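Learning to cook from my grandmother's notebook, in another country

I have a notebook with 70 recipes, and for many years I cooked none of them. My grandmother wrote it for herself, so she did not think it was necessary to explain anything. One recipe for bean soup is only four words long: beans, onion, smoke, patience. When the notebook came to me I put it in a drawer with the passports and there it stayed through two apartments.

In February I took it out again. The heating in our building in Jandberg was broken for the second time that winter and the kitchen was the only room where one could sit without a coat. I made tea and began to read, first the soups, then the cakes, then the pages at the end where she wrote prices and the names of the saints' days. I read until one in the morning.

The first difficulty was the measures. She measures flour with "the bowl." Not a bowl, the bowl. I remember it quite well, it was enamel, white outside, and it had a chip on the rim that I always touched with my thumb. It is lost now. My mother thinks it went with the old house. So I had to find out how much flour the bowl held, and the only way I could think of was to start from a dish I knew very well and go backward.

I chose the poppy seed roll. I have eaten it every winter of my childhood and I know how the dough must feel, soft like an earlobe. She writes: two bowls flour, one egg, milk as it takes. I made the dough with the scale next to me and wrote down every spoon of flour I added. When the dough felt correct, I had used 994 grams. I divided this by two, and since then the bowl is 497 grams in my kitchen. My husband says this is too exact for a method that uses an earlobe. But I have tested it with the dumplings and with the Easter bread and it is correct in both.
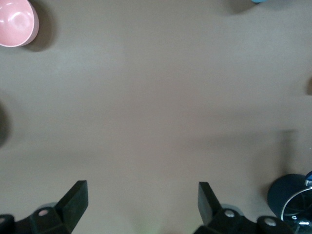

What "until done" means

The second difficulty was time and heat. She had a wood stove called Bitar, very heavy, with the name in iron letters on the little door. There was no thermometer. In the notebook she writes "strong fire," "fire as for bread," and my favorite, "fire that has forgotten." The last one is for meringues and for drying plums. I understood after some failures that it means the oven is off but still warm from something else. Now I bake the bread first, open the door for two minutes, and put the meringues in after. They stay there the whole night.

"Until done" is more difficult. For cakes I can use a wooden stick like everybody. For meat it is a question of smell, and here I am sorry to say that I have not the same nose as she had. I asked my mother and she told me that grandmother never looked into the pot at all. She would be in the garden, and she would lift her head and say "now," and go in. I tried to do the same from the balcony and I burned a goulash.

So I write my own notes on small pieces of paper and put them between the pages. I do not write in the notebook itself. On the paper I put the date, the temperature, how many minutes, and if my children ate it. After half a year the notebook was so thick that it did not close, and I tied it with a kitchen string.

The words that I cannot find

Then there are the words. She wrote in a dialect of the valley where she was born, and some words are in no dictionary I own. I was a whole week with one word in the recipe for cabbage. I thought it was a spice. I looked in two shops that sell things from home and the lady in the second shop laughed very much, and told me it is not a spice, it is the stone that you put on the cabbage to hold it under the salt water.

Another word I solved by myself on the tram. It was in the list for the walnut cake, after the sugar, and I had read it as "a little cloud." I was sure it was beaten egg white. But her letter for L is almost the same as her letter for T, and when I changed it the word became "butter, from the one in the cellar." I had made the cake three times without butter! It explains why we needed so much coffee with it.

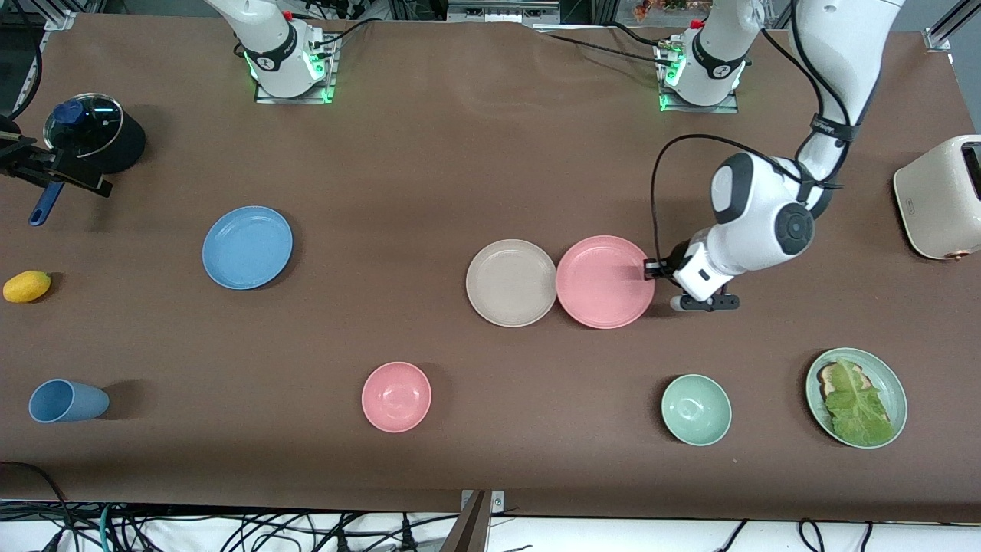
After the walnut cake I started to read more carefully, with a magnifying glass and a good lamp. I made an alphabet of her letters on one sheet, each one copied from a word that I was certain about. It helped a lot. It also showed me that the notebook was written in more than one period of her life. In the first pages the letters are round and close together, and she uses a pen. In the last ones it is pencil, and the lines go down toward the right side of the page.

The late recipes are simpler. There is less meat, and smaller quantities, because she was then cooking for herself alone. There is one egg dish that she makes with half an egg. I would like to know what she did with the other half, and I suppose it was for the cat.

I have now cooked a little more than half of the notebook. Some of it I will not cook again. The jelly from pig's feet was correct, I believe, and my family has asked me to be satisfied with that. The sour soup with plums we eat almost every week, and my younger son takes it to school in a thermos.

A reader asked under my last post if I could put the complete recipes here. I will do it slowly, one each month, with grams. The cabbage will be first, because it needs three weeks to become sour and it is better to begin while the weather is still cold. For the stone I use a jar filled with water, it works the same. You need one big head of white cabbage, salt without iodine, and a few caraway seeds if you like them. I do not put them, but she did.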